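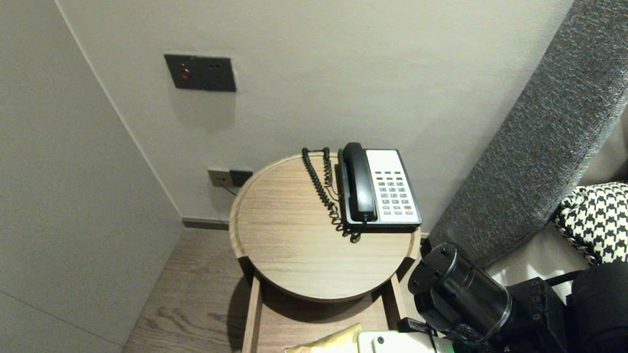 Round tray-top table with a lower shelf, used as a telephone table

A tray-top table is a small side table whose top has a slightly raised rim, like that of a tray. The rim stops pens, cups and other small things from rolling or sliding off. Most tray-top tables are round and light enough for one person to carry, and many have a second shelf below the top. In some the top lifts off and can be used as a tray, while in others it is fixed to the legs.

Use

The tables are usually placed beside an armchair or bed, or in the corner of a room. Before cordless telephones became common, many homes and small hotels kept one near the telephone socket. A corded desk telephone takes up less than half of a typical top, which leaves room for a notepad. The directory went on the shelf below. Tables sold for this purpose were often listed as telephone tables, a name also given to the larger kind with a built-in seat.

Construction

Tops are made from solid wood or from veneered board. Oak, ash and beech are common, as are oak-coloured finishes on cheaper timbers. The rim may be turned from the same piece as the top, or made separately as a bent hoop and glued on. A turned rim is seldom more than 6 mm high on smaller tables. Hoops can be taller, but the joint has to be sanded flush and may open if the table stands near a radiator. 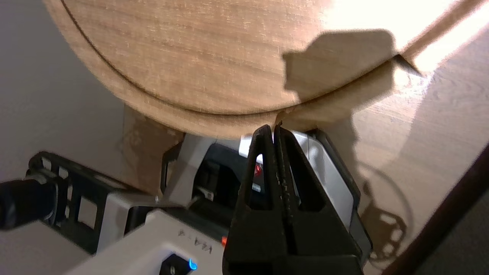
Curved wooden rim with a dark groove following the edge

Some makers cut a shallow groove next to the rim. On lift-off tops it can serve to locate the tray on its frame, and elsewhere it is purely decorative. Grooves collect dust and polish and tend to darken with age.

Makers

The workshop at Stollum made a lift-off model with a top 31 cm across, sold in a plain and a grooved version. Greten, a larger firm, produced fixed tables with a lower shelf and at its peak sold 4000 a year. The Utometti pattern has 3 legs that fold flat — it was meant for caravans — and is still copied.

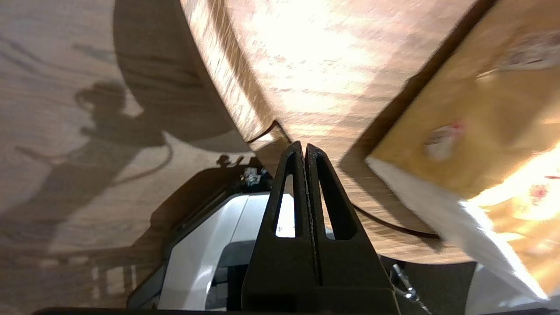
Damage to tray-top tables is mostly found at the edge, where the wood is thin and is knocked when the table is moved. Dents in the face can often be raised with a damp cloth and a warm iron, but chips to the rim need filling. Small irregularities are easiest to find by following the line of the edge, as a notch or step interrupts the curve. Whether one is a fault, a worn joint or part of the design has to be judged from the rest of the rim.

See also

Nest of tables
Butler's tray
Shokri stand

Last edited 18 October 2020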